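2/14/23

Up before the alarm again. Rained until lunch. I had meant to get to the post office and I did not.

The main thing today was money, so I will put that down while I still remember how it went. I have been keeping this diary partly for that purpose and I have not been good about it since November.

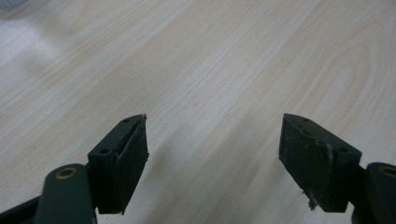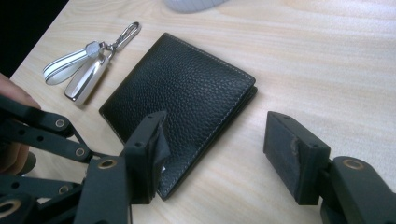

I am going back to cash for the everyday spending. The bank app shows me everything I need to see and I look at it every night, and it makes no difference to what I buy. Last month the groceries went over, the eating out went over, and the only thing that came in under was gas, which was only because the car was at Benavides for most of a week getting the front brakes done. So starting with this paycheck I take out $300, and that has to last two weeks. It covers food, lunches, coffee, haircuts and anything from the hardware store. Rent, power, phone and the car loan stay on automatic payment and I am leaving those alone. I don't like the envelope method that everybody recommends. I tried it in my old apartment and ended up borrowing from one envelope to fill another and writing notes to myself on the flaps. A plain black bifold with one fold of bills in it is enough. If it's thin, I can feel that it's thin, and I eat what is in the house.

I walked to the bank on Divis after the rain let up. The machine outside was down so I had to go in and stand in line. The teller asked how I wanted it and I had not thought about that. I said twenties, then changed my mind and asked for a few tens and fives too. Twenties disappear on me. I break one for a sandwich and the rest of it is gone by evening. I don't know if smaller bills will help but it costs nothing to try.

From there I went to Narkik for groceries, which was a mistake in terms of timing. The whole front of the store was flowers and heart boxes and men in work clothes looking at them. Two lanes open. I stood behind a man with three bunches of roses and a rotisserie chicken. I had my list and stuck to it except for a bag of clementines. Beans, rice, onions, eggs, the cheap cheddar, a cabbage, oatmeal, coffee. Eggs are still bad. I keep thinking they will come back down and each time I look they haven't. I bought the dozen and not the eighteen.

Paying cash was slower than I remembered. The girl had to call for change in ones. I felt the people behind me, but I have stood behind plenty of people myself.

It came to just under $60. I wrote it on the back of the receipt with what was left over and put the receipt in the drawer with the takeout menus. That is the record. I am not making a spreadsheet this time. I made one two years ago with colors and it took up more of my Sundays than the spending did, and then I missed a month and never opened it again.

Canceled Trallel while I was at it. I have been paying for it since last spring and I used it properly for maybe the first few weeks. They make you go through six screens to get out and one of them offers you half price for a while. I nearly took it. I had to remind myself that half price for something I don't use is still money. The confirmation came by email and I put it in a folder in case they charge me again. I should do the same with the magazine, but I like the magazine, so I will leave it until it comes up for renewal.

Still have to call about the dental bill. They sent it twice with two different totals. I put it off today because I was in a decent mood and didn't want to sit on hold. Tomorrow morning before work, when they open.

Supper was cabbage and onions fried with the last of the sausage, over rice. It made enough for two lunches. I boxed them up right away so I wouldn't pick at it. Washed up, took out the recycling. The bin lid is cracked along the hinge and will need replacing before it goes altogether. That would come out of the cash too, by my own rule, so it can wait for the next paycheck.

I thought some about why this bothers me as much as it does. We are not short, exactly. I say we out of habit. I am not short. There is some in savings and the job is steady enough. But when I was a kid my father kept the week's money in a coffee can on top of the refrigerator, and all of us knew how much was in it without ever being told, because of how he looked at it. I don't want to live like that, and I also don't want to be somebody who has no idea. I would like to be somewhere in the middle and to get there before I'm old.

Phone from my sister around eight. She is well. The kids had a party at school and came home with more candy than dinner. I told her about the cash and she said she gives it until the end of the month. She may be right. She asked what I'd do about buying things online and I said I would take the same amount out and put it in the drawer. I hadn't thought of that until she asked, but it seems workable.

Read a little. Knee sore from the walk, nothing much. Forecast says clear and colder. Set out boots and the heavier coat, and the package for the post office is on top of my shoes so I can't leave without it.

Comments

gardenpath: We did cash only for a year when my husband was laid off. Small bills did help us. Good luck with it.

R. in Ohio: Watch your card statement on that cancellation. I got charged for two more months by a different company and had to call to get it back.

mossyoak: Did you get anywhere with the dental bill? Mine did the same thing, two bills, two amounts, and the lower one was right.

gardenpath: Also fried cabbage is good with a little vinegar at the end.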